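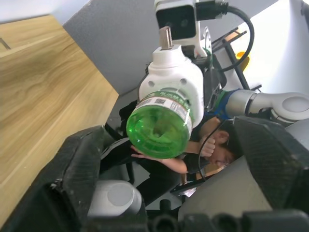 Bottle deposits and the rounding problem

19 March 2023

I keep a spreadsheet of the deposit bottles I return. Wai-kit Lam asked why my totals never match the receipts from the machine at the Hendbridge store, so I went through last year's rows.

The sheet had 619 containers. The receipts credited 413. Most of the gap is my own fault: I was logging bottles when I emptied them, and a lot of those went into the curbside bin before they got anywhere near the store. I have added a column for that.

The rest comes down to labels. The machine reads the barcode and looks it up in a list. If the code is creased, torn or soaked off, there is no match and the bottle comes back out. Crushed bottles fail too, even with a clean label, as the machine also checks the shape.
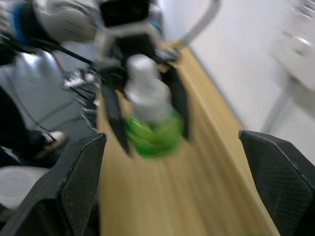 Rinsing is where I was losing the most. I used to leave everything in a sink of warm water, and paper labels do not survive that. Now I put in a little cold water, shake, drain, and leave the cap on. Yee-man Peng takes hers to the Inier depot, where a person counts them by hand, and she gets fewer rejects -- but the depot caps each visit at 200 and closes early.

Two smaller notes. The receipt paper fades, so I copy the total the same evening. And the store voucher has an expiry date printed on the back, which cost me 2 of them before I turned one over.

I'll run the new column through the end of April and post the numbers, including the curbside ones.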